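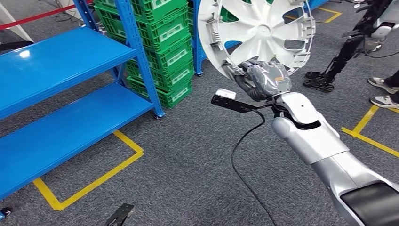
White plastic hubcap with spoke-like ribs

Skillia is a stock-keeping program for small shops that sell both over the counter and online. I've used it since September in my auto parts store, which lists 205 items on the web.

Setup took 12 days, mostly spent fixing my own spreadsheet. After that, a sale at the register lowered the online count within a minute. My old program, Grube, updated overnight and I oversold every week.

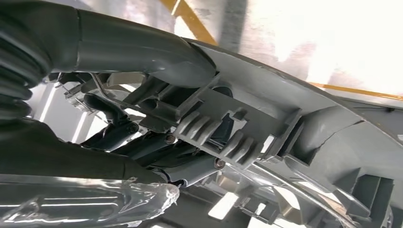

Dark gray plastic headlamp housing

Returns are the weak spot. A returned part goes straight back on sale unless you flag it first -- easy to forget on a busy Saturday. Reports are basic, and the sales tax one has to be exported to be of any use.

It costs $163 a quarter, or $189 with a second location. Support answered both my emails the same day.

Four stars. I'd skip it if you only sell in person.

Berkay Gökçe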